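Fold on the Bed, Not on the Table

Opinion — 11 January 2026 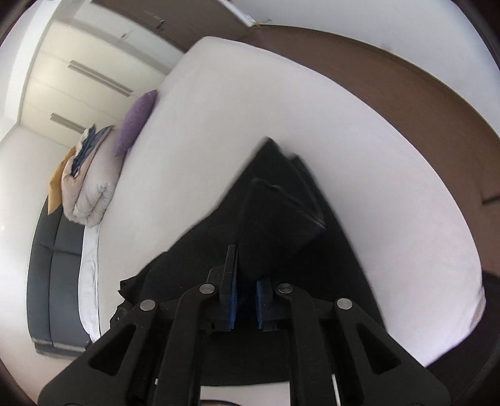

A black garment partly folded on a pale fitted sheet.

Most published advice on folding laundry specifies a table. The usual reasoning is that a table is hard, flat and at the correct height for a standing adult. I followed this advice for years and no longer do. For ordinary household loads the bed is the better work surface, and the arguments against it are mostly arguments against a badly prepared bed.

Start with area. The table in my kitchen in Drivstead has a usable top of 41 inches by a little less, once the fruit bowl and the mail are moved. A shirt with its sleeves spread occupies nearly all of it. There is no room for the finished stack, so the stack goes on a chair, and the unfolded load goes on another chair or on the floor. A bed holds the load, the garment in work and the stack at the same time. Nothing has to be carried between stations.

Next, friction. A polished or sealed tabletop lets cloth slide. When the first flap is brought over, the lower layer travels with it and the edges have to be realigned. A cotton sheet holds the lower layer in place. The effect is small on a dish towel and large on anything knitted, slippery or cut on the bias. I tested this in an unsystematic way last April, with the same loads on both surfaces, and the sheet needed fewer corrections every time.

The third point is contrast, and it is the one I would press hardest. Dark clothing is difficult to fold accurately because its edges are difficult to see. Black cloth over black cloth shows almost nothing except the hem, and then only where the hem catches light. Against a pale sheet the outer outline is at least unambiguous. A corner that has come up short shows as a notch of sheet between two points of fabric. A ruffled side shows as a broken line. On my table, which is dark walnut, neither fault is visible until the garment has been picked up and hangs crooked.

It follows that the sheet matters more than the bed. It should be fitted, light in color, unpatterned and pulled smooth. Stripes seem as if they would help as a guide, but they compete with the hem and I do not recommend them. A duvet or quilt should come off entirely. Much of the bad reputation of bed folding comes from people doing it on top of a thick duvet, where every press of the hand makes a hollow and the fold line wanders into it.

The standard objection is softness. A mattress yields, and a crease cannot be pressed into cloth over a yielding surface. This is correct and mostly irrelevant. A folded T-shirt going into a drawer does not need a pressed crease. It needs its edges in line and its air pushed out, and the flat of the hand does both on a mattress of normal firmness. Dress shirts and table linen are a different matter. Those belong on an ironing board, and I would not fold them on a kitchen table either.

The second objection is height. My mattress is an Adance, a low model, and the sleeping surface is well under the level at which I can work standing up straight. For a long session this is a real cost. I kneel on a cushion at the side, which brings the surface to elbow level, or I fold in two shorter sessions. Readers with bad knees should weigh this differently, and a taller bed frame removes the problem.

The third objection is hygiene: clean clothes should not touch a slept-in sheet. I accept it. The remedy is a matter of order. Change the bed first, fold second, sleep third. Since laundry day in most homes is also sheet day, this adds no work.

Folding boards deserve a short mention. I own the Barreto board and have borrowed the Povwood, and both give consistent rectangles for adult T-shirts. Neither copes well with loose or full cuts, and both hide the garment's edges at the moment they need to be checked. A flared garment forms a triangle when laid out, narrow at one end and wide at the other. The sensible method is to bring the wide end in first, in a diagonal flap, and square the shape from there. That requires open space on all sides and a clear view of the hem.

The table still has its uses. Socks, washcloths and napkins are small enough that none of the above applies, and I fold them wherever I happen to be standing. For everything with sleeves or a flare, strip the duvet, smooth the sheet and begin with the black items while the daylight is good.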